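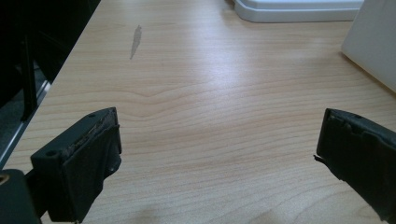
*Scuffed fingertips, one gray smudge, plenty of desk.*

Tidying a table is the chore robots are forever about to master. Wiltik, a small outfit with big plans, has collected over 800 lessons in it.
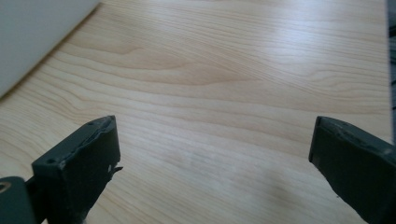

Dagim Mersha, who runs the lessons, figures he'll need 3000 before a machine can be trusted with a kitchen drawer. My nephew needed one, plus a bribe.

For now people do the teaching, with grippers on their own hands. A packet in a plastic box can eat up a whole Saturday morning.

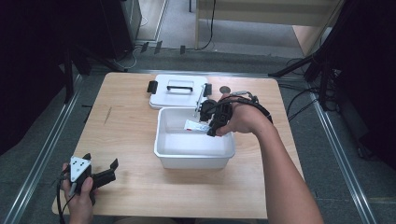

I asked Mersha when I could stop doing my own dishes. He asked if I'd considered paper plates.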